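Looking after the hand-held grippers

Issue date: 09/05/2021

The gripper station at Berina passed 800 recorded picks last month, and we have had several requests from the Trislow site for the upkeep routine. A short version follows. The full sheet is in the Sterkar folder under "Handhelds."

Each station runs 2 grippers, one per hand. They are the same build, so spare parts fit either side. Keep a spare set of blue pads in the drawer. Pads are always changed as a pair, even if only one is worn, or the jaws will close off center and thin items roll out.

Before a session, open and close each gripper a few times by hand. The linkage arms should move together with no catch. If one arm lags, look at the rivets first. A rivet that has worked loose can be felt by holding the plate still and wiggling the jaw. Take that gripper out of use and tag it. Please do not tighten rivets at the table.

Wipe the pads with a damp cloth and let them dry. No solvent. The first set at Trislow went shiny after someone used label remover, and we lost most of a morning to dropped strips before anyone spotted it.

The camera mount gets checked once the linkage is done. Press on it lightly from each side. If it moves, reseat it and run the calibration card again, which takes 90 seconds.

For the grip check we use long, narrow strips, as they show up a bad pad faster than anything else we have tried. Lay one strip lengthwise in front of the gripper, pick it up near the middle, hold, and set it down. Do this 4 times per gripper. If the strip turns in the jaws, swap the pads and start over. 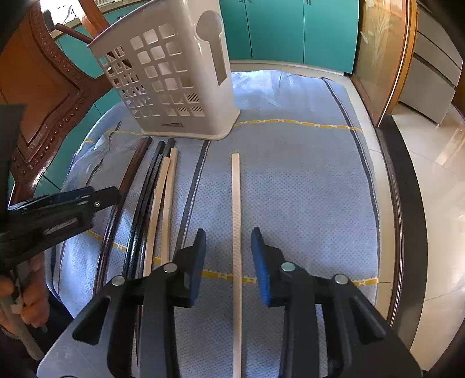
Grip check at the Berina station: pads open on either side of a pale wooden strip, with more strips lying to the left by the utensil holder.

Smooth the cloth first if you can. A fold under the strip lifts one end and gives a poor reading.

Worn pads go in the return envelope to Kazlauskienė, marked with the station and the side they came from. The next order for pads and rivets goes out in June, so send your numbers in before then.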